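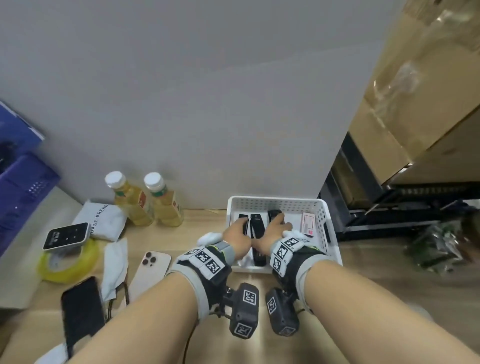
Upendo at the bench, cuffs on, hands in the basket.

Third black one, she said. No, the one next to it. Merle was no help, Merle was on the phone to Follent about the arm.

The arm had been dropping things since August. Only a little. It would come in over the basket, stop, think, close on nothing. Cameron had changed the finger pads, then the cable, then the pads again. 12 resets in a shift. So now they were teaching it over from the start, Upendo's wrists doing the work and the cell behind the wall supposed to follow.

"Markers clean?"

"Wiped them."

"Both sides?"

She hadn't. She turned her left wrist over, thumbed at the squares. The module swung on its cable and knocked the bread.

"Go again from 40," Merle said, hand over the phone. "Follent say its the offset. 3 mil, maybe. They always say offset."

Forty. Reach, grip, hold. Her shoulders hurt. Somebody had left tea by the wall and she wanted it badly, couldn't touch it, not with the cuffs on.

Through the wall, the motors. A whine, a click, then teh long quiet where it usualy gave up.

Upendo held still. Merle took the phone away from her ear.

"Don't let go yet," she said.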